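Newsletter > Around the House > September

Search this newsletter Enter keyword Go

Packing a Small Gift Bag

With the Te Moana supper coming up again, my thoughts have gone back to gift bags, and I do mean the little ones, the sort you set beside a plate and hope will stand up straight through the soup. We made up 170 of them in July for the Anham open day, and I was still finding bits of ribbon in my shoes a week later!

My own habit is to get everything out on a clear table first, bag in the middle, and look at it all together before a single thing goes in. 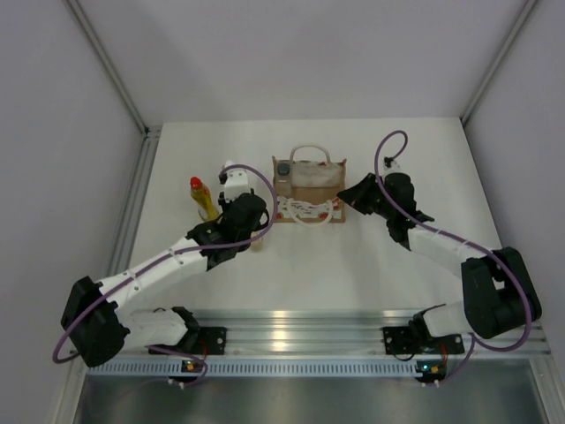
Heavy things go to the bottom, of course, and a soft cloth is a lovely filler (a tea towel does very nicely, and people are always glad of another one). Bottles are where I slow down. I tighten the cap, turn the bottle over above the sink for a moment, and only then let it near anything made of fabric. If a bottle is too tall for the bag, I would sooner leave it standing alongside with a tag around its neck than squash the handles.

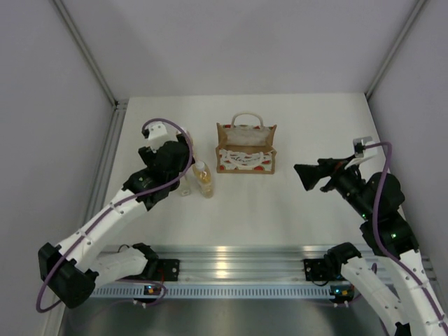 A reader in Nadivau writes that she never puts bottles in at all, having once lost 20 bags to a leaky syrup, and that she now hands them out separately at the door. I do see her point, though it makes for a slow line at the door.

Plain bags and tags are in the supply closet, second shelf. Please put the scissors back.

Last updated: Sep 5, 2022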